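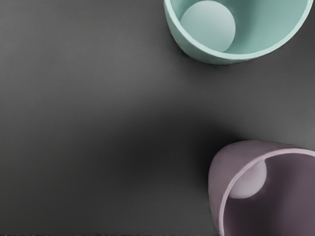 2025-07-13
By Dalia Jaunzems

Still no robot doing my dishes. Ten years of promises, and what have we got? Demos. Sims, mostly. A ball in a green cup, a ball in a purple one, a bare gray table, lovely soft shadows. Fine. Now try my sink. Forks under a greasy pan, one mug with a chip in it, a sponge that has seen things.

I run a cafe kitchen and we wash 577 pieces on a busy day. Kevin Ní Bhriain from Kadmont tells me their arm gets it right about 70 percent of the time. So who picks up the rest? Me. With a broom.

Not against it, mind you. Sorting clean cups, maybe next year. Wiping a high chair, no way. I'd take a slow machine that dosn't drop things over a fast one, and I'd pay for it too.

Contact | © Daly Kitchen Notes | Back to top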